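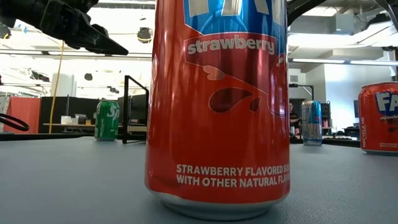
The strawberry can, dent and all.

The Shelf

By Tamara Neagu

1. Morning

Ilinca had worked for 14 years in the small shop at Mornlow station before she went to see the machine. In those years she had filled the drinks shelf every morning before the first train. She knew that the cold cans stick a little to the fingers, and that a can with a dent must go to the front, where a person in a hurry will take it without looking.

The people at Lirora wanted somebody who knew shelves. They paid her train ticket and 375 for her time, and they gave her a chair by a gray-blue table.

"You only watch," said Kinoshita, the engineer. "When it does something stupid, you tell me."

"And when it does something clever?"

"Then you also tell me, please. We don't always notice."

The machine was called Gusex. It had black arms and thin black fingers, which came down from above like somebody who looks for a coin behind a sofa. In front of it stood a strawberry Fanta with a dent low in its side. Ilinca looked at the dent and felt at home.

"Will it know?" she asked.

"Know what?"

"That this one is hurt."

Kinoshita leaned down to see. He looked at the can for a long time. "No," he said. "For Gusex it is a can. But the fingers may close in a different way if they touch that part."

"Mine also," said Ilinca.

2. The gap

She had expected that it would be fast. In films they are always fast. Gusex went down to a can, stopped above it, moved a very small distance to the left, and stopped again. Ilinca thought of her nephew when he was learning to park the car. She wanted to say to it, go on, nobody is behind you.

At home she could put back a whole row while she talked with the bus driver about his knee. She had never asked herself how. Now she tried to watch her own hand in her mind. First the fingers, and then the small push with the thumb, so that the can slides the last part alone. Did she look at the can? She believed that she looked at the empty place.

She told this to Kinoshita and he wrote it down.

"You look at the place and not the can," he repeated.

"The can I already have. Why would I look at it?"

He drew a line under the sentence, and then a second line.

Later there was one green can out on the table and the shelf was behind it, with a space left between the blue can and the red ones. To Ilinca it was very clear. Green goes with green, the other Sprite was at the left end, so you move the blue one over and you are finished. A child would do it. But a child has been in a shop before.

The black fingers waited over the can. She noticed that she was holding her own right hand a little open, above her knee.

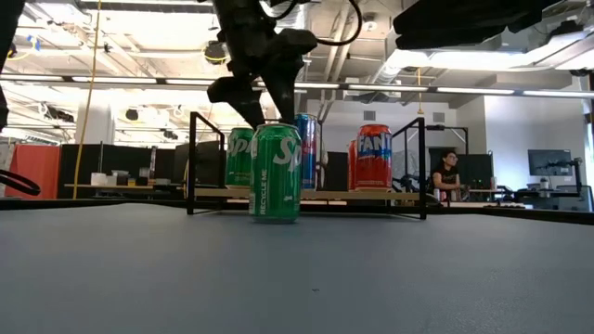
3. What she wrote on the form

They gave her a form at the end of the day, with the date 3/16/26 already printed at the top. The first question was whether the machine could do her work. There was a small box for yes and a small box for no, and then three lines.

She sat with the pen and thought about the deliveries, when the boxes come in wet and the bottom opens. She thought about the boy who hides the last lemon tea behind the milk so that he can buy it after school, and how she leaves it there for him.

She did not mark a box. On the lines she wrote, in her best letters: "It can pick up a can, I think, if you give it time. It is polite with the cans. It doesn't know yet which one goes next to which one, and I did not know that I knew it. Please let it look at the empty place."

There was a little room left, so she added: "The dented one goes in front."

Kinoshita read it standing up. He asked if she could come again before the end of March, and she said she must look at the shifts first.

On the train home she bought a drink from the machine in the corridor. She pressed 10, and a metal spiral turned, and the can fell down with a bang. She waited a minute before she opened it.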